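# About Irard

Irard services head-worn and head-mounted camera units for robot training cells. We set up the unit, calibrate it, and keep it in tolerance under contract. The company was started by Shiuli Siddiqui after she left Harries, where she maintained pick cells. Tania Weerakoon runs the calibration bench.

Our main line of work is the Clornum head unit. Each one arrives with a default tilt that suits a standing operator at a bench. We reset it for the height and reach of the person or robot that will carry it. The check is done with both hands held out, palms down and fingers slightly spread, over a carpeted floor.

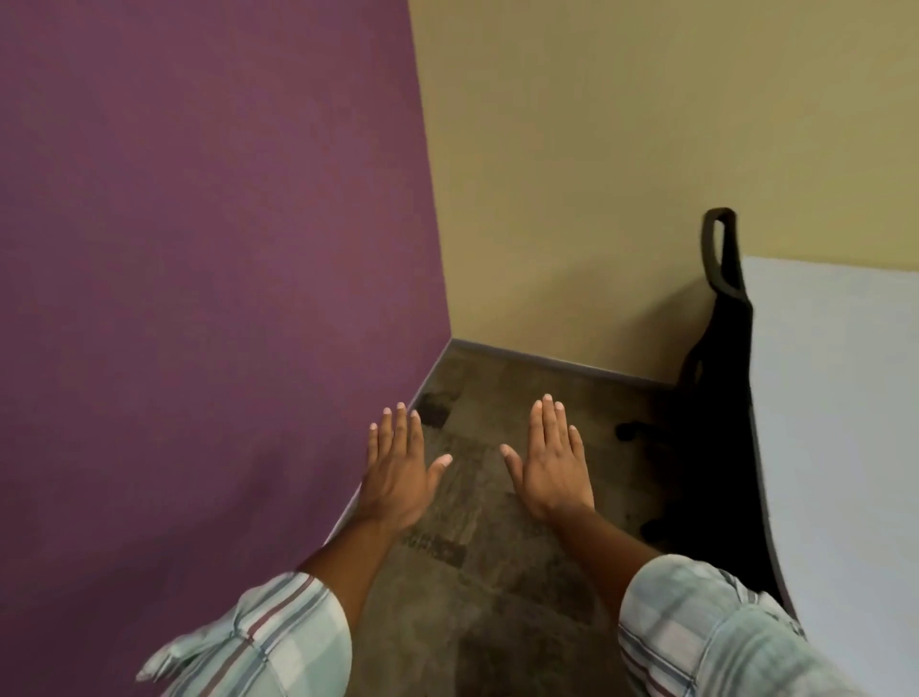

Tilt is locked at 2 screws on the bracket. After locking, we repeat the check and log the result against the serial number. A unit that drifts between visits gets a new bracket. We do not shim old ones.

Service intervals are 12 weeks for units in daily use. We currently hold 74 units under contract, most of them at the Okden site, and have rebuilt over 80 brackets. Lens cleaning and cable replacement are included. Firmware is handled by the manufacturer.

New contracts start in May. Send the unit count and mounting type with your request.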